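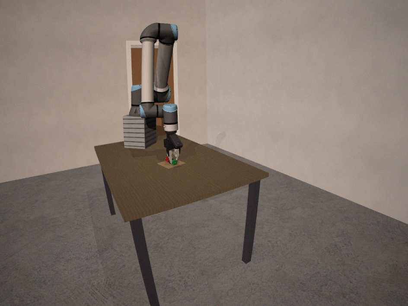 Nidedeck writes safe working rules for robot arms, and we love doing it! We began with 2 people and a shared desk, and we now look after rule sets for workshops, colleges and small factories. Every rule is tried in simulation before it goes to a client. Our practice cell is kept very plain: one arm on a striped pedestal at the far end of a long table, a small tan board to work on, and plenty of clear tabletop in front of it. That clear space is rule one in our handbook, and we never tire of talking about it.

How we write a rule

A rule has to fit on one line and make sense to someone on their first shift. Kai-wen Chiu, who leads our writing team, reads each draft aloud on a Wednesday, and anything that makes her stumble goes back. The handbook is down to 152 rules (it was once over 200 – we were very keen).

We also check every approach from more than one side. A gripper that looks well clear from the front can tell a different story from overhead. 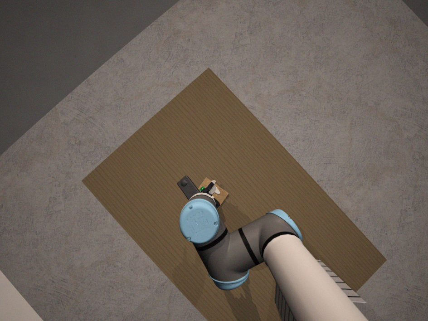

The arm over the table in our practice cell, viewed from above.

Who we work with

Drusberg uses our rules for its training benches, and Frade has built them into its start-of-day checks. Samen joined in February and has already sent us a long list of questions, which is just what we like. So far we have logged 3,921 simulated runs, and the notes from all of them are open to every client.

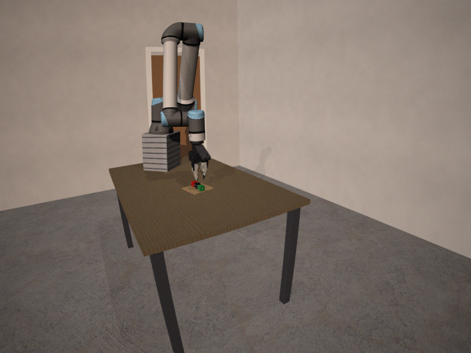 Gripper pointing straight down, with the fingers above the small blocks.

Come and argue with us about a rule – we change them when someone has a better idea.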